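Dark mark on pale desk top, what would you use?

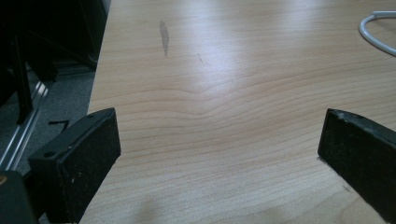
tansyroot wrote:
What's the safest thing to try first on a dark rub mark on a pale wood-effect desk?

old_brackets wrote:
Warm water with a drop of washing-up liquid on a soft cloth, wiped along the grain, then dried off straight away. If that does nothing, a clean white rubber, the sort you get in a pencil case.

tansyroot wrote:
Thanks, will start there. It's the long grey one that bugs me, I can live with the tiny one next to it. I bought the desk second-hand in Sudthorpe for 70 quid and I'm not sure if the top is real veneer or a printed one. The seller reckoned it was a Vainio but there's no label underneath. Does it matter?

pegandpatch wrote:
Matters a lot! I'd skip the rubber and go straight in with one of those white melamine sponges. Took a black scuff off my daughter's desk in 12 seconds flat (she was timing me, don't ask).

old_brackets wrote:
Please don't, not until you know what the finish is. Those sponges are very fine sandpaper really. On a lacquered top you'll swap a grey mark for a dull patch, and you'll see it every time the light comes across.

pegandpatch wrote:
Mine's fine and that was 8 months ago?? Depends how hard you scrub, surely.

Daichi Noguchi wrote:
I'm with brackets on this one. I had a Bunano table and made a lovely matt circle in the middle of it, still there under a plant. To tell veneer from print, look at the edges: with real veneer the lines on top won't carry on into the edging strip either, so that's no help, but look for the same pattern turning up again further along. If it repeats exactly, it's printed.

tansyroot wrote:
Ooh, will have a look. There's a nice wavy bit in the middle where the lines dip into a sort of V, so I'll hunt for its twin. Anyone used Woswood cleaner? There's half a bottle under the sink.

old_brackets wrote:
Test it somewhere hidden first, back corner or underneath the overhang. And move your white cable out of the way before you start sloshing anything about.

pegandpatch wrote:
Still say sponge. Lightly!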